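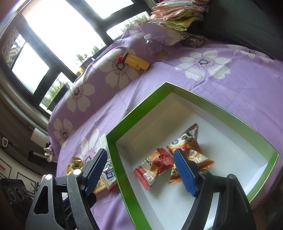
Trestbridge 2.1 – formation editor and pack manager, reviewed

Trestbridge is a third-party formation editor for Akinia, the mobile flock game. It runs in a desktop browser, exports a layout file, and loads that file into the game through the custom slot added in the spring update. I used version 2.1 for three weeks on two accounts. Boros, the older editor most players know, served as the comparison.

Setup

There is no installer. You log in with a game ID, press Allow on the permission prompt, and the editor reads your unlocked units. The first sync took 52 seconds on my main account and much less on the second, which has few units. Later syncs only fetch changes. If you press Deny by mistake, the prompt does not come back until you clear the site's stored data. The help page does not mention it.

Editor

The canvas is a square grid with a limit of 456 units per formation. Each unit is a point with a color, a facing and a delay value. You can place points by hand, draw a path and have it filled, or import a flat two-color outline. Outline import is the main reason to use this over Boros, which only accepts hand placement.

Import quality depends on line thickness. Thick outlines come out clean. Thin ones break into gaps at the corners, and the gap filler tends to put two points in the same cell. The game rejects a file with doubled points and gives no line number, so you have to find the pair yourself. Turn on Show Overlap before exporting. It is off by default, and the setting resets each session.

Delay values are edited in a table below the canvas. Sorting by column works, multi-select works, and undo goes back 183 steps on my machine before the history is trimmed. Copying a block of delays from one formation to another drops the last row. Lajos Kelemen, who maintains the editor, lists this as a known bug in the release notes.
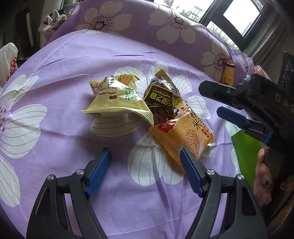 Snacks on a flowered cover, including a black and yellow-olive packet.

Preview

The preview plays at full speed, half speed or frame by frame. It matches the game closely for straight moves. Turns are drawn slightly too wide, so a tight ring that looks fine in the preview can collide in a match. I left one empty cell between rows on every curved shape and had no further trouble.

Performance is acceptable. With a full formation the preview ran smoothly on a five-year-old laptop. With two formations open in tabs it stuttered, and the fan ran the entire time.

Sharing

Finished formations can be posted to the public list, which held about 1000 entries when I checked on a Sunday evening. Search covers titles and tags only. There is no filter for unit count, so many results will be too large for a mid-level account. Dorottya Bodnár's ring and spiral sets are well labeled and a good starting point – open one and look at how the delays are staggered.

Price

The free tier allows three saved formations and all export options. The paid tier removes the save limit and adds folders. I did not need folders.

Verdict

Good outline import, a solid delay table, weak error reporting. Players who build shapes from drawings should switch from Boros now. Those who place everything by hand will gain little until the row-copy bug is fixed.

Tested: version 2.1, desktop browser, free and paid tiers
Score: 7/10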